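July, software log, perception and retargeting group, Clarnitz laboratory.

09.10. Work resumed on the retargeting module following yesterday's release of the Skilix planner. The overnight replay completed on 105 recorded episodes. Two were rejected at the validation stage on account of gaps in the joint stream, and both have been set aside for inspection. The new timestamp check performed as specified and will remain enabled by default.

11.30. The segmentation model was run again with the revised weights from Pelupessy. Results on dark objects are satisfactory. Results on transparent and very thin objects are not, and the matter was raised at the morning review. It was agreed that no further change would be made to the model until the labels had been checked by hand.
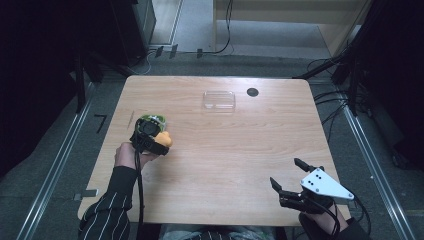

The planner takes its grasp candidates from the segmentation output, and any object missed at that stage is simply absent from the plan. The afternoon was therefore given to the detection threshold. Lowering it brings back faint outlines but also admits false regions along the wood grain, and the round black grommet hole towards the far side of the table is readily proposed as an object to be picked up. A fixed mask for the hole has been added to the table configuration. The clear plastic container remains the harder case, as little more than its rim and edges can be told apart from the surface. The thin, pale stick on the left of the table is harder still, and I have entered it in the issue register under small objects.

15.45. The two grippers are of different form, and the present code applies one closing profile to both. This is not acceptable for the Milell interface, which expects a separate profile for each side. I have split the configuration file accordingly and moved the shared limits to a common section. The filter window on the right channel was reduced from 8 samples to 5. The trace is noisier, but the delay now falls within the permitted limit.

17.20. Changes submitted for review. Outstanding: documentation of the mask format, a regression test for the split profiles, and a reply to Pelupessy concerning the label checks. The overnight replay has been queued with the lower threshold.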